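Canamon Supply Room Project
Progress report to Plirnanano
October 25, 2023
Prepared by Jasmina Ionescu

Work since our last report has been on the shared supplies used by the after-school classes. Donated pens and markers had built up in boxes over several years, and teachers were buying new ones because they could not find what they needed.

We have now been through all of the boxes from the main closet. Alina Pascu and Ansel Ridgeway tested the markers on scrap paper and threw out the dry ones. The working ones go to the sorting table, where highlighters and markers are put into open plastic baskets for the classrooms. Snežana Petek keeps the list of what each room has asked for.
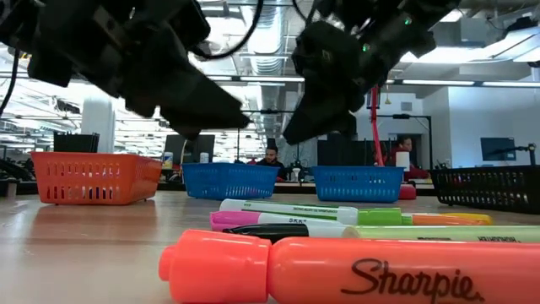 Highlighters have been the slowest part. They come in several sizes and the thick ones fill a basket quickly, so we are keeping those for the two larger rooms. Caps are checked before anything leaves the table — a few from the first batch came back with the wrong cap on.

Spending to date is $460 of the $1000 grant, mostly on baskets and labels. The rest is set aside for shelving. Ifor Voyle has asked for one more quote before we order, and we expect to have it in early November.

Still to do: the upstairs cabinet, the paper stock, and a short sign-out sheet for teachers. We are not asking for any change to the budget. The next report will include the shelving receipt and the updated room list.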